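4.2 Pattern and the feeling of a small room

We turn now to the question that first drew us to this study, namely why people who live in very small rooms so often choose busy wallpaper for them. The usual advice in decorating manuals is to keep a small room plain and pale, and we had rather expected our households in Husden and Matheson to follow it. They did so far less than we thought. Of the 1,165 households that returned the survey, a good many had put their boldest paper in their smallest room, and they wrote about it with real affection – one woman in Matheson filled both margins and the back of the form.

Seol (see Section 2) has suggested that a small room is felt as a kind of box, and that a repeated band near the ceiling gives the eye somewhere to rest. Our interviews lean the same way, though we would not want to press the point too hard on the strength of 10 conversations, however long and generous those were.

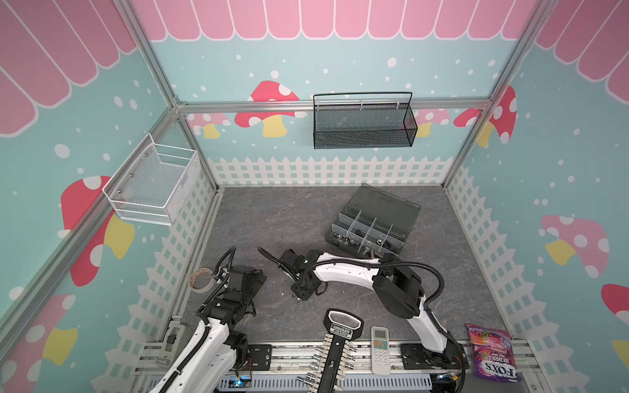
Figure 6. Wallpaper on the walls of a small enclosure, with an awning border and mushroom motifs.

Borders came up again and again when we asked people what they remembered of the rooms they grew up in. Several spoke of a painted or printed edge at the top of the wall long before they mentioned furniture or even color. The scalloped pink awning in Figure 6 is a border of this sort, running along the top of the walls over a pale teal ground with white dots, and the large mushrooms sit low down, about where our Husden families told us they liked to have the pictures in a nursery. Grown-up rooms were another matter, and there most people wanted the lower wall left quiet. We come back to this difference in Section 5, where we look at the Kumport interviews.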